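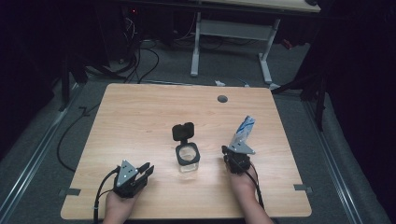

One of our readers wrote to us that small jars are a waste of money, and that a packet closed with a clothes peg does the same work. We have received this remark more than once, so we start with it.

We agree in part. A packet that will be finished in two days does not need a jar. But a packet which stays in the cupboard for a month is opened many times, it falls over, and the last part of what is inside goes on the shelf. For these packets a small jar with a hinged lid is a good home. The questions after this one are those we receive most often at Triruditz, where we sell jars and write about tidy cupboards.

## Choosing a jar

### Which size should I buy for small packets?

Take the packet and feel how much is really in it. Many packets are half air. For sweets, seeds, dried herbs or sugar, a jar of 200 ml is enough for most homes. If you are between two sizes, we advise the smaller one, and you keep the rest of the packet closed behind it.

### Is a clear jar better than a coloured one?

For a kitchen cupboard we prefer clear. You see when it is time to buy more, and you do not open four lids to find the cumin. Spices and tea lose their colour and smell in the light, so a clear jar with these should stand behind a door and not on the window sill.

### Why do you recommend a hinged lid? A screw lid closes better.

A good screw lid closes very well, this is true. The problem is with daily use. The lid is put down somewhere, then it is under a plate, then the jar stands open until the evening. A hinged lid stays with the jar. For things which must stay very dry, for example milk powder, please use a screw lid or a lid with a rubber ring.

### Do square lids have any advantage?

A little. They stand side by side in a drawer without turning, and a label put on the lid can be read from above. In an open shelf you will not notice a difference.

## Before filling

### Must I wash a new jar?

Yes. Wash it in warm water with a little washing-up liquid, rinse it two times and leave it open, upside down, on a clean towel. If the lid does not come off, leave it folded back so that the air can go around the hinge.

### How long should it dry?

Overnight is best. We know people want to fill it immediately, but one drop under the rim is enough to make sugar into a stone. If you dry it with a cloth, look inside afterwards for small threads.

### Should I empty the packet into the jar, or put the whole packet in?

Both are correct, it depends on the contents.

- Loose things (rice, seeds, sugar, lentils): empty the packet into the jar.
- Things wrapped one by one (tea bags in paper, single portions of sweetener, small sweets): put them in as they are.
- Anything with cooking instructions on the back: empty it, cut out the instructions and keep them under the jar or taped to the back.
- Baking powder and yeast in single portions: leave them closed until the day you bake.

### What about the date on the packet?

Write it down before you throw the packet away. A strip of masking tape on the bottom of the jar is good enough. We have tried nicer solutions, such as chalk pens and printed labels, and we came back to the tape. The chalk is wiped away by the hand.

## Filling without a mess

### I always spill half of it. What is the right way?

Work on a flat table and not over the drawer. Open the lid fully, so that it cannot fall back while you pour. Cut one corner of the packet only, a small cut, then bring this corner close to the mouth of the jar before you tip it. Go slowly at the start. If the packet has a fold at the bottom, knock it with one finger at the end, there is always a spoonful hidden there.

With very fine powder, put a sheet of baking paper under the jar. What falls can be poured back.

### How full may it be?

Leave a finger of space under the rim. A hinged lid which presses on the contents will not close properly, and after some months the hinge becomes loose.

### May I fill new on top of old?

Please do not. Pour the old part into a bowl, wipe the jar, put the new in first and the old on top. It takes two minutes.

## Care and orders

### How often should the jars be washed?

Every time they are empty. For jars which are never really empty, choose one month and do them all together. In our house it is May, when the window can be open and everything dries quickly.

### The lid smells of the old spice. Can it be saved?

Often yes. Fill the jar half with warm water and a spoon of bicarbonate of soda, close it, turn it over and leave it for one night. Curry is the most difficult. If it still smells after the second try, use this jar for curry again and make your peace with it.

### Do you sell single jars?

Yes, single or in a box of 17. We know it is a strange number; it is how they fit in the carton. Orders above 50 pounds are sent without postage. If a jar arrives broken, write to us within 21 days and we send another one.

### Can I collect my order?

You can collect at our Mokimgate shop, at the counter next to the door. Please bring the order number and a strong bag.

*Page last changed on 20 February 2026.*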